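Visit Report: Firnodura Manipulation Laboratory, Flarnstead
Prepared by Sarahí Cárdenas, Equipment Evaluation Office, Uddin Institute

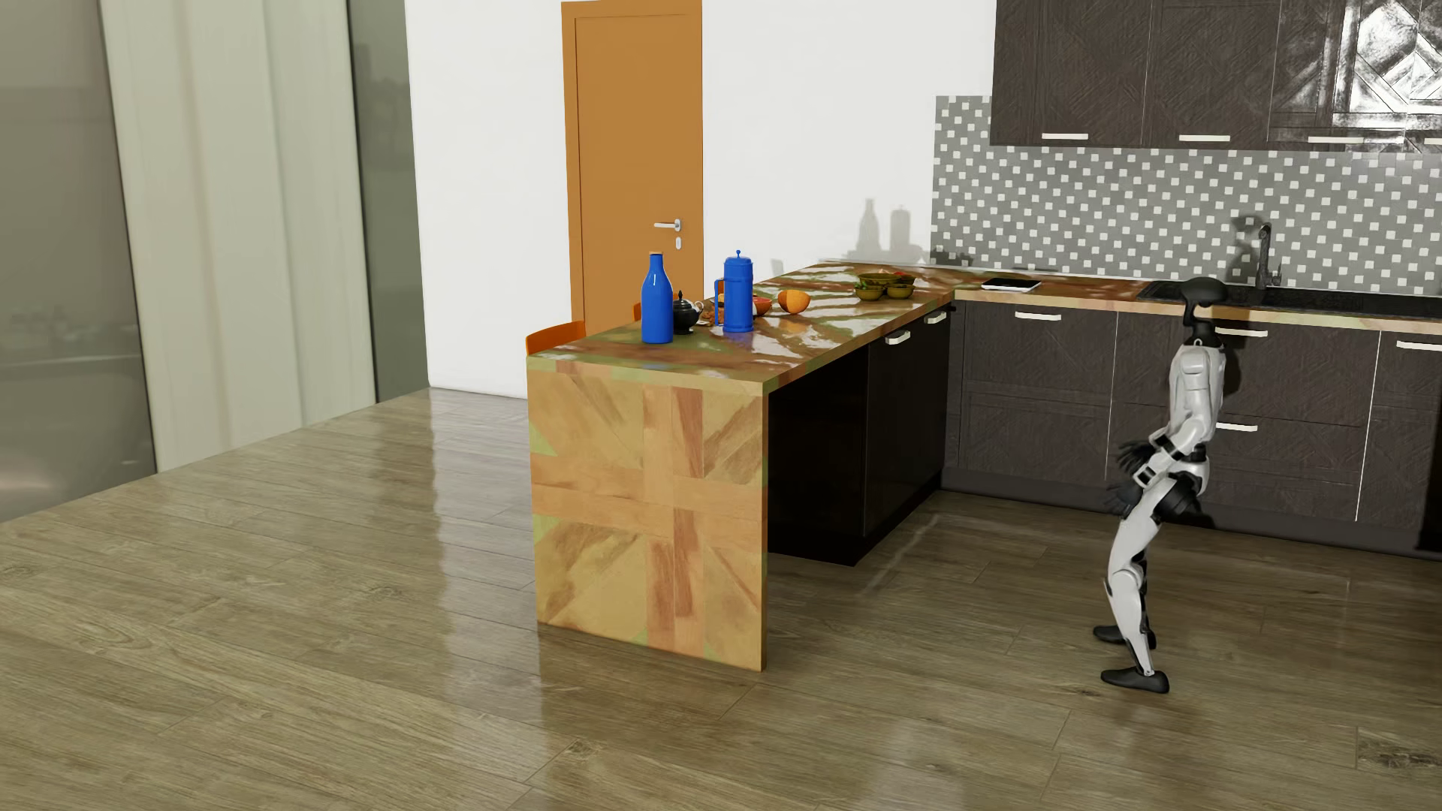
Kitchen environment in the laboratory's simulator, with the humanoid model at the peninsula counter.

The Equipment Evaluation Office visited the Firnodura laboratory on Dec 11, 2021, to compare two end effectors under consideration for the household assistance program: a five-finger hand and a parallel gripper. Both were run in simulation in the morning and on a bench arm after lunch.

The simulated kitchen is the laboratory's standard test room. Its counter carries objects of very different shapes, among them a tall narrow-necked bottle, a lidded pot, a thermos pitcher with a side handle, and several small bowls. Staff select one object per trial and start the controller from the same standing position.

We were shown the log of 400 simulated trials with the hand, of which 332 ended in a stable grasp. Most of the failures involved the bowls. The gripper had completed a shorter series and held 253 grasps. Because the two series differ in length and in their mix of objects, the Office does not regard these totals as a direct comparison and has asked for a matched set.

On the bench, the gripper closed faster and needed less adjustment between objects. The hand did better on handles, and it held a pitcher through a full pouring motion. Its thumb joint required recalibration twice during our session. The Vukavden controller ran both devices without a change of cabling, although switching profiles took 77 seconds each time. Our hosts expect a software update to shorten this.

Wrist camera placement was also discussed. The present mount loses sight of the fingertips when the palm faces down, and the laboratory is testing a lower bracket.

Matched trial results are to be sent to this Office before the April review. Requests for the full bench notes should be addressed to Ms. Cárdenas.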